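Evska Round Table, 9 months on

Okay, I love this table. I've been meaning to write this up since August and kept putting it off, mostly because every time I sat down at it to type I ended up eating something instead.

We bought the Evska in gloss white to replace a big rectangular pine thing that took up most of the kitchen and collected mail. The flat is small (Mum calls it the cupboard) and the new table had to do breakfast, homework, dumpling folding and the odd board game. I was tossing up between this and the Wovstead, which has a nicer leg but a matte top, and the one in the showroom already had a grey smudge on it that the sales assistant couldn't rub out. So, gloss!

Putting it together took me 27 minutes on my own on a Sunday morning, with one break to find the right Allen key, which was taped to the underside of the top where I hadn't looked. The instructions are drawings only and step 4 is upside down compared to the other steps. Do yourself a favour and turn the page around. You'll want a blanket on the floor too.

The top is the best part. It's properly smooth and it wipes clean in one go. Turmeric is the test in our house and I've spilled it twice, once dry and once in a puddle of oil, and both times it came off with dish soap and a soft cloth. Beetroot, same. Permanent marker took a bit of metho and some swearing, but it went. The rounded edge is kind to hips and to small foreheads, and I've stopped walking around it the way I used to walk around the pine one.

It does show everything. Fingerprints, crumbs, the ring from a glass of water. If that's going to bother you, get the matte one. I keep a tea towel on it more or less permanently and give it a swipe as I go past.

I'm careful with heat as well. The care leaflet says 60 degrees and no more, so hot pans never go straight down on it. I put a tray on first, and that's become how we cook with kids now.
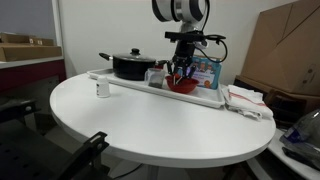 With everything on the one tray you can shift the lot over when somebody needs the other half of the table, and the drips stay inside the raised edges. A plastic tray isn't a heat mat, mind you, so I let the pot cool on the stove first. The picture book lives there too on cooking days, and a rectangular tray fits on a round top better than I'd have guessed.

Wobble: a tiny bit in the first month. I tightened the bolts underneath and it hasn't come back. My neighbour Fatima Baloyi has the same one on old floorboards and had to put felt under one foot, so it may depend on your floor.

Seating is four adults comfortably. Five if you're fond of each other.

Delivery was quick and the box was enormous, so have a plan for the cardboard. I'd buy it again tomorrow, and I'm already eyeing off the little side table in the same colour.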